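Home | News | What's On | Sport | Letters | Contact

Waiting room at Drullamard gets a refit

23 Aug 2019

Print this page | E-mail this story

The waiting room at the Drullamard community centre is open again after being closed for 12 days while the old seating was taken out and replaced.

Visitors will find a large cream leather sofa where the rows of stacking chairs used to be, along with new cushions, a lower reception desk and a noticeboard moved to the wall beside the main door. The room is used by people coming in for the advice desk, the foot clinic, the toddler group and the lunch club. It had not been refurnished since the centre opened.

Evaristo Fiore, who manages the building, said the old chairs had been a sore point for years.

"People were sitting on them for up to an hour before a clinic appointment," he said. "They were hard, they were too upright and a good few of them wobbled. We had a box of complaints about them and I agreed with every one."

The sofa came from Antoniuk, the furniture supplier in Stondatby, which also took the old chairs away. It was chosen after a survey in May in which 187 users of the centre were asked what they would change about the building. Seating came top, followed by the lighting on the back stairs and the price of tea.

Mr Fiore said leather had been picked over fabric so that it could be wiped down between sessions. The seat is padded in sections and has a thick rounded front edge, which some of the older visitors asked about when they came to try it out — they wanted something they could get a hand to when standing up.

The grey streaked carpet has been kept. It was cleaned while the room was empty of furniture and Mr Fiore said there was no money to replace it this year in any case.

"It has years left in it," he said. "It doesn't show the dirt, and with the number of boots that come through here in the winter I wouldn't want a plain one."

The colour of the cushions took longer to settle than anything else. Samples in mustard, dark green and a dusty blue were left out at reception, and visitors were invited to say which they liked. The blue won easily. The covers have a soft, brushed feel, and Mr Fiore admits that keeping the cushions on the sofa is already a daily job.

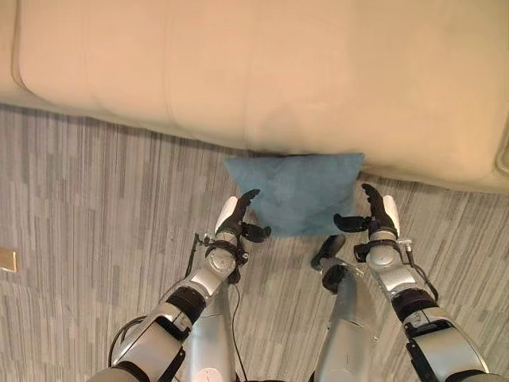 What it cost

The sofa cost £800, with delivery included. The cushions and a new set of leaflet racks came to just under £100 more. The money was raised at the spring fair and by a raffle held at the lunch club, and a small sum is left over, which will go towards the lights on the back stairs.

The desk was made from the old one, cut down and given a new top by members of the Mundetik woodwork group, who meet at the centre and did not charge for their time. A section of it is now low enough for somebody in a wheelchair to fill in a form without having to rest it on their knees.

Not everyone is in favour. A few people told reception that they would sooner have a chair of their own than share a sofa with strangers, and others were worried that it would be hard to get out of. Mr Fiore said six of the best of the old chairs had been held back before the collection and are kept beside the desk for anyone who prefers them.

"You only have to ask," he said. "If we find we need more of them out, we'll put more out. I don't expect one sofa to suit every person who walks in."

Parents at the toddler group have been asked to make sure shoes come off before children climb on the seat. Food and hot drinks are to stay in the café, although water is allowed. A cloth and spray are kept behind the desk for spills. 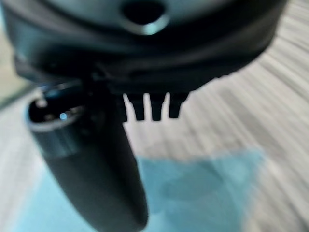 Opening hours

The waiting room is open whenever the main door is open, from nine in the morning until half past five, and until eight on evenings when there is a class. The foot clinic has gone back to its usual times. Anyone whose appointment was moved during the closure should have had a letter with a new one, and those who have not are asked to ring reception.

The advice desk, which had been using the small hall, is back in its own room next door. Its queue tickets are now given out at reception and no longer at the side entrance.

A comments book has been left on the desk until the end of next month. Mr Fiore said he would read all of it before any decision is made on the corridor, where there are still four of the old benches and where the next round of work is likely to be.

Print this page | E-mail this story

Share (12) | Comments (3)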